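Bristley Worktop Maintenance Log

README and data card
Last updated: 3/25/25

Summary

The Bristley log is a table of maintenance records for wooden worktops and tables in shared workrooms. Each record covers one maintenance visit to one top: what condition it was in, what was done to it, and what it was treated with. The release contains 497 records in a single CSV file, with 9 columns. Free-text notes are in English. Notes written in Spanish at the Carhuamaca site were translated before release, and the originals are kept in a separate file keyed by record ID.

The log was started to settle a practical question: how often does an oiled top in daily use need attention, compared with a lacquered one? It has since been used for maintenance planning and for teaching people to write usable condition notes. It was never designed as an experiment, and the limits section should be read before anything is computed from it.

Files

bristley_log.csv - the main table, UTF-8, comma separated, one header row
notes_original.csv - untranslated notes, two columns (record_id, note_original)
terms.txt - controlled vocabulary for condition, treatment and product_class
CHANGES.txt - corrections since the first release

There is no database dump. The earlier spreadsheet version has been withdrawn, as it converted several record IDs to dates on opening. If you still hold a copy, replace it.

Columns

record_id: Site code, hyphen, serial. Serials are not consecutive. Gaps are records withdrawn at the request of a site.

site: One of bellach, carhuamaca or wirico.

top_id: Identifier for the physical top. Stable across visits, including when a top is moved to another room. If a top is cut down and reused, it gets a new ID and the old one is closed in CHANGES.txt.

visit_month: Year and month. Day was recorded at Bellach only and has been dropped for consistency.

species_claimed: Wood species as stated on the purchase record or by the person filling in the form. Not verified. Blank where no one was willing to commit. Tops glued up from strips are entered under the species of the strips.

condition: One term from the vocabulary. See below.

treatment: One term from the vocabulary. A visit with two treatments is entered under the more invasive one, and the other goes in the note.

product_class: oil, hard wax oil, lacquer, soap, none or unknown. Brand names were removed.

note: Free text, up to 900 characters. Longer notes were trimmed by the site before submission.

Condition terms

The vocabulary has 6 terms, ordered by severity:

sound
dulled
marked
raised grain
open joint
failed

The order is a convention for sorting. It should not be treated as an interval scale. The step from "marked" to "raised grain" is often a matter of one afternoon with sandpaper, while the step from "open joint" to "failed" usually means the top is replaced.

"Marked" is the broadest term and causes most of the disagreement between sites. It covers rings, stains, pen, glue residue, scratches and filled or unfilled holes. Bellach applied it to any visible mark. Wirico applied it only to marks that could be felt with a fingertip, up to October 2023, when the shared guidance came into use. Wirico records before that month were not recoded.

Holes deserve a separate remark. Screw and clamp holes are recorded as "marked" if the surface around them is intact. Where the fibers around the hole have lifted, use "raised grain". A hole through a glue line that has started to part is "open joint". Knots are not defects and are left out unless loose.
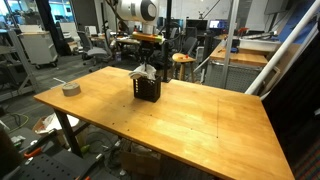
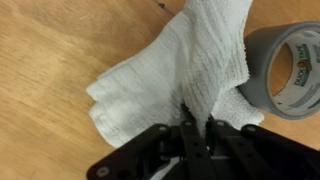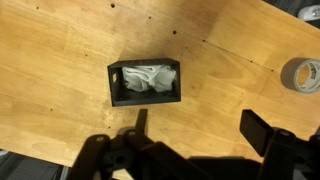
Wooden tabletop, three views.

Treatment terms

none: Inspection only.
clean: Wiped or washed. No finish applied, no abrasion.
spot repair: Local sanding, filling or steaming, with finish applied to the repaired area only.
recoat: Finish applied over the whole top with no more abrasion than a light scuff.
strip and refinish: Old finish removed over the whole top.
structural: Regluing, clamping, replacement of strips, or attachment work on the underside.

The line between "spot repair" and "recoat" follows the area finished. If finish went over the whole top, the visit is a recoat regardless of how small the repair was.

Collection

Records were made on a one-page paper form and typed in at each site. The same person did not always do both. Each form was completed on the day of the visit, with the top cleared and viewed under the normal room lighting. Raking light was permitted and is mentioned in the note where used. Underside inspection was optional, and a blank should not be read as "no fault found".

Visits were scheduled at Carhuamaca and made on request at the other two sites. This matters for any question about frequency. At a site that works on request, a long gap between visits may mean a durable finish or a workroom where people had stopped reporting problems. The table cannot separate the two.

Moisture readings were taken at Bellach for a short period and abandoned after the meter was found to be set for the wrong species group. They are not included and will not be supplied separately.

Cleaning and checks

Duplicate forms were merged when top_id, visit_month and treatment all matched and the notes described the same work. Spelling in notes was corrected only where the meaning was in doubt. Names and phone numbers were removed by hand. Where a note said "same as last time", the earlier text was left where it was, and readers need to look up the previous record for that top.

The following checks pass on the current release:

- every record_id is unique
- every condition, treatment and product_class value appears in terms.txt
- no note exceeds the length limit
- no visit precedes the first recorded visit for its top_id
- every key in notes_original.csv exists in the main table

Loading

Read all columns as text. visit_month will be mangled by software that guesses at dates. Notes contain commas and, in a few cases, line breaks, so use a real CSV reader and do not split on commas.

Suitable uses

Maintenance scheduling at similar sites, examples for training in condition reporting, and small text classification exercises in which the note is used to predict the treatment. For the last of these, split by top_id. Splitting by record puts near-identical notes on both sides of the split, and the scores will be too good.

Unsuitable uses

Ranking of finish products. Product class is too coarse for it, and sites chose products according to what was already on the shelf. Also unsuitable: estimates of service life, comparison of wood species, and any statement on food safety. None of the tops in the log were used for food preparation during the recorded period.

Known limits

Tops that were discarded without a visit do not appear, so failures are undercounted. Softwood tops are scarce. Room humidity was not logged. Carhuamaca is at high altitude with dry winters, and its joint problems should not be assumed to carry over to wetter places. A few species_claimed entries are almost certainly wrong - "teak" at Wirico in particular - and have been left as submitted.

Corrections

Send the record_id, the column and the proposed value, with the reason for the change. Corrections to condition need agreement from the site that made the record. Accepted changes are listed in CHANGES.txt with the old value retained. Requests to withdraw a record are handled by the site and do not need a reason.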